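Acta de la reunión ordinaria de la Asociación de Caminantes de Cabrera

Septiembre. Sala alta de la casa de cultura, de siete de la tarde a bastante más allá de la hora de cenar.

Asisten: Marina Zacharopoulos, que preside, Michalis Tsoukalas, Orestis Michailidis, Apostolos Papadakis, que llegó empezado el segundo punto porque venía de recoger almendra, y quien redacta esta acta, Sveva Morelli. Asisten también varios socios y socias cuyos nombres quedan en la hoja de firmas, y a quienes agradezco que firmaran con letra legible, cosa que no siempre ocurre.

1. Lectura y aprobación del acta anterior

Se lee el acta de la reunión de antes del verano. Michalis pide que se corrija el nombre de la fuente donde se hizo la parada larga en la última salida, que yo había escrito como Fuente del Cura y que es la Fuente de la Cruz. Se corrige con mis disculpas - llevo media vida aquí y todavía las confundo. Hecha la corrección, se aprueba por asentimiento.

2. Estado del camino viejo de Jornari

Marina cuenta con bastante detalle cómo ha quedado el camino viejo después de las tormentas. El tramo que sale de la ermita está bien, con algo de zarza a la altura de las colmenas pero transitable incluso con niños. Lo malo empieza en la segunda vuelta, donde el muro de piedra seca se ha venido abajo hacia el lado de la acequia y hay que pasar casi de puntillas. Más arriba, en el llano, la hierba está tan alta que quien no conozca el camino se va derecho al olivar de los vecinos, y ya ha pasado con un matrimonio que venía de fuera y que, según parece, acabó merendando en el cortijo con mucho gusto de todos.

Se abre un rato largo de conversación sobre el muro. Orestis es partidario de levantarlo a la manera de siempre, sin mortero, y se ofrece a dirigir el trabajo, que lo aprendió de su abuelo y le haría ilusión que alguien más joven lo aprendiera de él. Una socia pregunta si no sería más seguro pedirlo al ayuntamiento. Marina responde que la petición está hecha desde la primavera y que la han recibido con muy buenas palabras. Apostolos, recién llegado y con la camisa todavía llena de polvo, dice que piedra hay de sobra en su bancal de abajo y que quien quiera puede ir a cargarla cuando le venga bien, avisando antes por el perro.

Se acuerda:
- Levantar el muro en piedra seca en 3 mañanas de trabajo, empezando un sábado de este otoño, cuando haya refrescado y antes de que llegue la aceituna.
- Que Orestis prepare una lista de herramientas y la cuelgue en el tablón.
- Desbrozar el llano el mismo día, aprovechando que estaremos todos arriba.
- Hablar con los vecinos del olivar para darles las gracias y preguntarles si les parece bien una estaca pintada en su linde.

3. Señales

Se han recibido las muestras de la casa Emeck para las flechas nuevas. Se pasan de mano en mano. Gustan más las de letra grande, aunque hay quien las encuentra un poco de carretera. Michalis hace notar que a partir de cierta edad la letra grande es un acto de cortesía, y no le falta razón. El amarillo que propone la casa parece chillón a casi todos, y queda preferido el blanco sobre marrón, que además es el que ya teníamos en la subida a la ermita y así no parecerá que cada flecha es de un pueblo distinto.

Hubo dudas con el texto. En el cruce de la era, los mapas antiguos dicen Jornari Alto y la gente dice simplemente Las Eras. Después de oír a los mayores de la sala, que se extendieron lo suyo y nos contaron de paso dónde se bailaba en las fiestas, se decide poner los dos nombres, el popular arriba. Se encargan 4 flechas para este primer pedido. Las demás esperarán a ver cómo aguantan estas el invierno.

4. Cuentas

El saldo a fecha de la reunión es de 2737 euros, contando ya las cuotas de los socios nuevos y lo que dejó la rifa de la merienda. Falta por pagar la póliza del seguro de las salidas y el pedido de las flechas. Marina recuerda que el año pasado se apartó una cantidad para el arreglo del pozo y que conviene no tocarla, por mucho que nos tiente. Nadie tiene preguntas y las cuentas quedan aprobadas.

Se comenta de pasada el precio de los bocadillos de la última salida larga. Queda para otro día.

5. Salida de otoño

Este punto fue, como todos los años, el más animado. Había 2 propuestas sobre la mesa: subir al collado por la umbría, que a estas alturas empieza a estar preciosa con los arces, o bajar por la rambla hasta el molino y comer allí. La primera es más bonita y más dura, la segunda permite que vengan las personas que andan con bastón y también las que vienen sobre todo a comer, que son socias con todos los derechos.

Michalis defendió el collado con mucho cariño y llevó fotos de cuando se subió la otra vez, con la niebla metida en el barranco. Apostolos defendió el molino, y trajo a colación el arroz que allí se hizo en aquella ocasión que todos recordamos. Se votó a mano alzada y salió el molino. El collado se deja para la primavera, y Michalis se declaró conforme y hasta contento, siempre que el arroz sea el mismo.

El autobús se pedirá a Drutora, como otras veces. Quien quiera asiento delantero por mareo, que lo diga al apuntarse y no en el estribo, por favor. La hora de salida se pondrá en el tablón junto con la lista. Se recuerda llevar agua, porque la fuente de la rambla lleva todo el verano con un hilillo, y calzado cerrado para los dos vados.

Una socia pregunta si pueden venir perros. Pueden, atados mientras se pasa junto al ganado.

6. Fichas de rutas

Orestis sigue pasando al ordenador las fichas antiguas, las escritas a mano por los fundadores, y trae leídas un par que dieron para reír y también para emocionarse un poco. En la del barranco de la Higuera se recomienda «no entretenerse con la viuda del horno, que convida a anís y luego no se llega». Se decide por unanimidad conservar el texto tal cual.

Falta repasar las distancias, que en las fichas viejas vienen medidas en horas de camino, y no sabemos bien a qué paso. La idea de Orestis es respetar las horas originales y poner al lado las nuestras. Marina se ofrece a andar de nuevo las rutas cortas con quien quiera acompañarla entre semana, por la tarde, sin prisa. Se apuntan varias personas allí mismo. Los papeles originales volverán a su caja y a la estantería de siempre, con una hoja de papel de seda entre ficha y ficha. 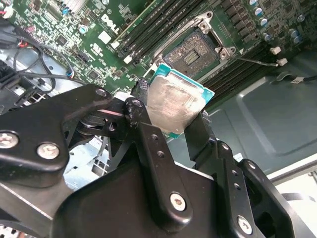 Procesador delante del zócalo abierto de una placa base Dell. 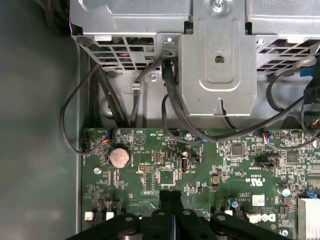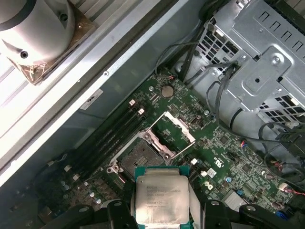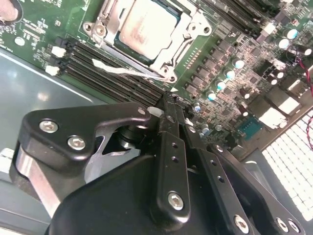
Se habla también de si convendría reunir las fichas en un cuadernillo para regalar a los socios nuevos. La idea gusta mucho. Queda por ver quién dibuja los mapas, y todas las miradas fueron hacia la sobrina de Michalis, que no estaba presente y a quien habrá que preguntarle con la debida delicadeza.

7. Ruegos y preguntas

Apostolos ruega que quien se llevó por equivocación su bastón de almez en la salida de junio lo devuelva sin apuro ninguno. Tiene la contera gastada por un lado y le tiene aprecio.

Un socio pregunta si se podría adelantar la reunión de invierno a primera hora de la tarde, porque con el frío cuesta volver a salir de casa. Parece bien a la mayoría - yo misma lo agradeceré - y se consultará si la sala está libre a esa hora.

Se pide un aplauso para las personas que limpiaron la fuente de la ermita en pleno agosto, y se da, largo y con ganas.

Marina cierra la sesión dando las gracias a todos por la paciencia. Se reparten las almendras que había traído Apostolos y se sigue hablando del arroz en la escalera.

Redacta el acta: Sveva Morelli
Visto bueno: Marina Zacharopoulos

Asociación de Caminantes de Cabrera | Contacto | Aviso legal | © Todos los derechos reservados | Volver arriba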